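December, paper separation, continued

Jadow planner rebuilt overnight, 6 warnings, all of them ones I wrote. Picked up where Cristóvão left off with the contact threshold.

Old threshold 60, new 51. At 60 the controller decides it has found the table while still pushing on paper. At 51 it decides it has found the table somewhat earlier, in midair, and is very pleased with itself. Filter lag, I think - the force signal reaches the state machine after the state machine has moved on with its life.

Perception is no help. Vukatlow segments the pink stack as one solid block, curled edges and all, and merges the crumpled dark gray sheet behind it into the same block. Top-sheet normal is therefore fiction.

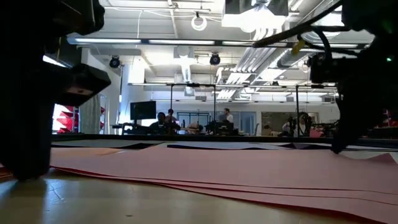
Next

- Split the mask by color before fitting the plane.
- Log raw force at 100 Hz next to the filtered one.
- Ask Cristóvão where 60 came from. I suspect Studach's old config.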